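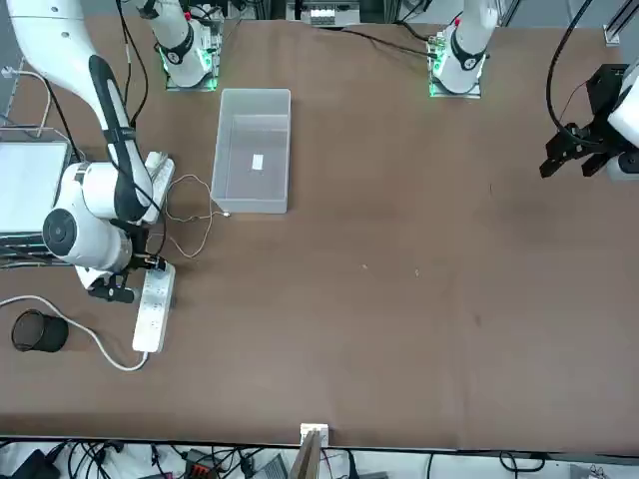
The bin, the power strips and the mesh cup.

Every April I get the itch to deal with the cords, and every April I wonder how one household can own so many of them (we have two people, one cat and, I would swear, a charger for every house on Firnley Road). If you have a drawer or a box like ours, pour yourself some coffee and set aside a Saturday morning, because it goes a lot better when you aren't in a hurry!

Start with a clear-sided bin. I like the cloudy white plastic kind with no lid, long enough that a power strip can lie down in it without being bent around a corner. You can see more or less what's inside from across the room, and with no lid to wrestle off you might really put things back. My brother-in-law Dirk swears by shoeboxes, and his cords look like it.

Put a slip of paper in the bottom before anything else goes in. Write down what the bin is for and when you last went through it. I used to tape a label on the outside, but the tape went yellow and left a gummy strip that took me most of an evening and a good deal of cooking oil to get off. A loose slip does the job fine, and you can turn it over and use the back next year.

Now the power strips. Unplug them from the wall first, please, then pull out whatever is still plugged into them and wipe them down with a barely damp cloth. Run your fingers along the whole cord feeling for nicks or stiff places. Anything cracked or scorched goes out, and so does a strip with sockets so loose that a plug sags in them. Let them dry completely before you use them again, overnight if you can stand to wait.

Coil cords in big lazy loops, about as wide as a dinner plate. Don't wind them around your elbow the way my father did with the Christmas lights. Bread bag ties are fine for light cords, and for the heavy ones I cut strips from an old bicycle tube.

Thin wires are the real troublemakers. One of those will knot itself around everything you own, so keep them out of the big bin. I stand mine in a mesh pencil cup, each one folded in a little bundle with a tie around the middle, ends pointing up so I can tell what they fit. If the cup tips over, drop a few clean pebbles in the bottom.

Mystery cords get an envelope with the month written on it. If we haven't gone looking for one by the next April, off it goes to the electronics recycling, and I try not to peek inside before I hand it over.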